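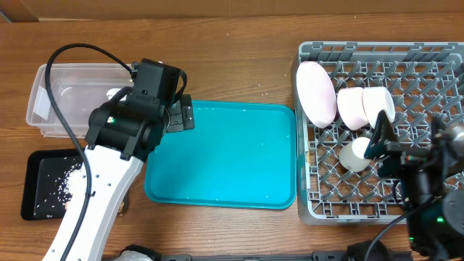
Skonbridge Community Meals
Progress report to the Tsegaye Fund, June 2018

Prepared by Liya Assefa, program manager

Meals and attendance
We served 799 meals in this reporting period, all from the hall kitchen on Urnen Street. The evening sitting is full most weeks. The lunch sitting is slower, and we have moved it half an hour later to suit people coming from the clinic.

Home delivery
Deliveries now go to 46 households, and 13 of these joined after the clinic began handing out our leaflet. Fasil Gebreyes plans the routes. The north route is too long for one driver and food has arrived late on several occasions. We will split it once a second driver has passed the background check.

Training
Zewditu Ejigu ran the food safety course twice. Everyone who cooks for us now holds a current certificate except two new starters, who are booked on the next course.

Equipment
The replacement freezer was delivered and is in use. The oven repair has not been done. Fuletti quoted for the work, but the part is on back order and we are using the smaller oven until it comes.

Budget
We have spent 76 percent of the grant. Food costs are over plan and fuel is under. We ask to move the unspent fuel money to the food line and would need your answer before the next order goes in.

Next period
Split the north route, finish the oven repair, and survey lunch guests. The next report is due in October.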